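30th October

Build 226 went to the test machines before breakfast. The change list is short: new kerb collision for the lower half of Nimivmont, a fix for the replay file growing without limit, and the second attempt at the Pelta's rear suspension. I drove it for most of the morning with the wheel and for the last hour with a pad.

The Pelta still hops. On the long left-hander above the quarry the inside rear wheel leaves the ground, comes back, and the damper answers with far more force than it should for the speed it is moving at. The car then hops a second time from a smaller height and settles. In the previous build it hopped four times before settling, so there is progress, but it is still wrong and anyone with a wheel will feel it through the rim. With the pad I could barely notice it. The steering filter on the pad hides a good deal, and I have learnt to distrust any suspension result I get from it.

I wrote out the damper force for each physics step and put it beside wheel travel. The fault is at the bump stop. The spring rate goes from normal to very stiff in a single step once travel passes the limit, and the solver overshoots on the way back out. Tichý (the tyre and suspension code, for my own benefit when I read this next year) was written for circuit cars with very little travel, and the bump stop was never meant to be touched more than once or twice a lap. On Nimivmont the Pelta touches it on nearly every crest.

There are three possible fixes. A progressive bump stop, with the rate rising on a curve over the last part of the travel. A smaller physics step for the rear axle only. Or more travel on the Pelta, which would make it easier to drive and also untrue to the car we set out to make. I tried the first before lunch with a crude square curve. Hop reduced to one. No visible cost in frame time. I will keep that and tune the curve tomorrow.

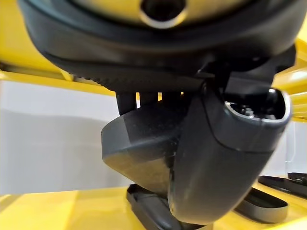
Fine ridges on the rim of the housing, black bracket underneath.

Teodor Hedlund rang at two about the stage lengths. He would like Nirkstead split, with a service halt in the middle, so that the game can load the second half while the player is choosing tyres. I am against it on driving grounds and in favour of it on memory grounds. Nirkstead at present uses 2,837 separate roadside objects, and every one of them can be hit. The fence posts are the worst of it. Each post is its own body, with its own break force, and a wide exit from the ford can wake a whole row of them at once. The frame time goes up sharply and stays up until the last post has stopped rolling.

We agreed to do the posts first and argue about the split afterwards. My proposal is that a post stays asleep until something touches that post, and that its neighbours are only woken if the wire between them goes past its break force. Teodor thinks the wire should be dropped altogether. He may be right about that. At racing speed the wire cannot be seen, and the only time I have been aware of it was when the Pelta got caught by the rear bumper and was pulled gently backwards into a field. I have written both options on the sheet with his initials next to the second.

Damage next. Body panels now carry a hit value of 800 before they come off, the same for all panels on all cars. This is clearly a stopgap. A bonnet ought to go well before a door, and a bumper before either. Dionysis Kokkinos sent over a table of ratios in the afternoon, with the bumper as the base value and the rest as multiples of it. I put the table in and drove into the same wall at the same speed until I had lost every panel on the car. Order of loss was bumper, bonnet, front wing, door. The boot lid stayed on through all of it, as it should for front impacts. I then reversed into the wall and it came off at the second attempt. Good enough to leave alone.

One fault seen and not yet understood: a panel that comes off during a replay keeps its shadow. The panel goes, the shadow stays on the road at the place where it was lost, and it remains there until the stage is loaded again. Logged as 399. It does not happen in live driving. I suspect the replay hides the panel without telling the shadow list, but I have not looked.

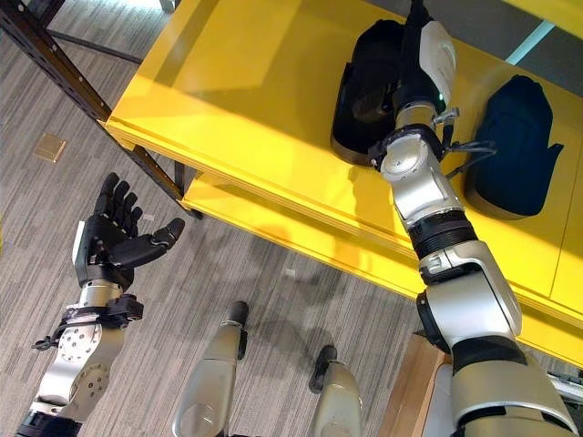

Cockpit view was the last job of the day. The co-driver at present sits like a shop dummy, both hands flat on the knees, and only the head moves. The plan is to give each hand three poses and blend between them: holding the notes, turning a page, and idle. The first two are done and look acceptable at normal field of view. Idle is the hard one, as a relaxed hand in our rig comes out either as a fist or as a paddle. The black hand in the photo is close to what I want, palm up and open, the four fingers spread with a slight curl to each and the thumb well out to the side. I copied the curl by eye, a little on every joint, and turned the wrist over so the palm faces down on the knee. At once it looked better. The thumb still passes through the notebook when blending from idle to holding, so the blend needs a middle pose or the notebook needs to arrive later. Later is cheaper.

Force feedback: not touched. The centre dead zone is still too wide on the older wheels and I keep putting it off.

Engine note: the Pelta's gearbox whine is now tied to output shaft speed, where before it followed the engine. Coming off the throttle downhill it sounds right for the first time. It is too loud in third. Turned down by a small amount and left a comment in the file.

For tomorrow: bump stop curve, then posts, then the shadow fault if there is time. Teodor wants a date for the Nimivmont release and I have said January, on condition that the Pelta stops hopping and no further cars are added before then. He has asked for one further car. I have not replied.

Replay file for a full run of Nirkstead, after the fix, stops growing at the finish line.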